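Sorting out the hose drawer

By Youssra Farouk

I finally dealt with the mess of vacuum and drain hoses in my workshop this January, and oh, it felt good! My first rule is to get everything onto a bare table, somewhere bright, before you decide what to keep.

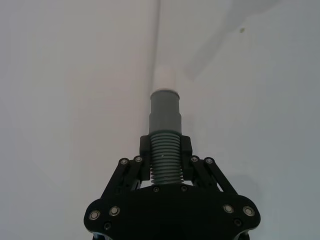 Bendy hose hides its cracks, so flex each piece slowly and run a thumb along the ribs (a split usually starts in a valley). Then hold it up to a lamp and peek through.

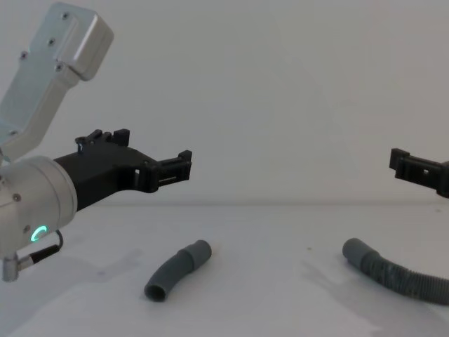
At the table, sorting day.

Short pieces and long pieces get separate hooks at my place. I used to coil them all together in one bin, and the long ones always came out kinked.
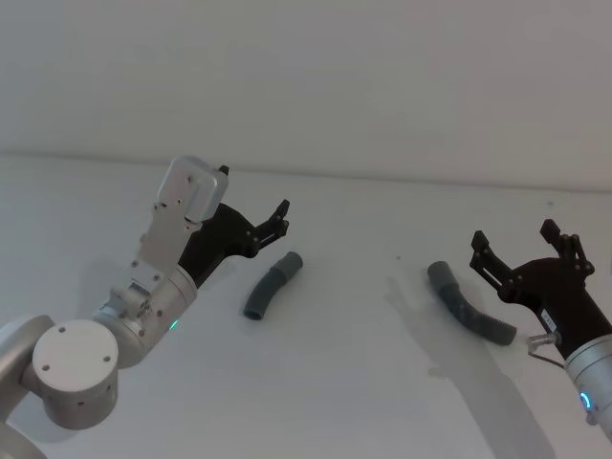
If the cuffs are gritty, soak them in warm water with a squirt of dish soap for almost 90 minutes, then stand them on end overnight. Masking tape on the cuff makes a fine label.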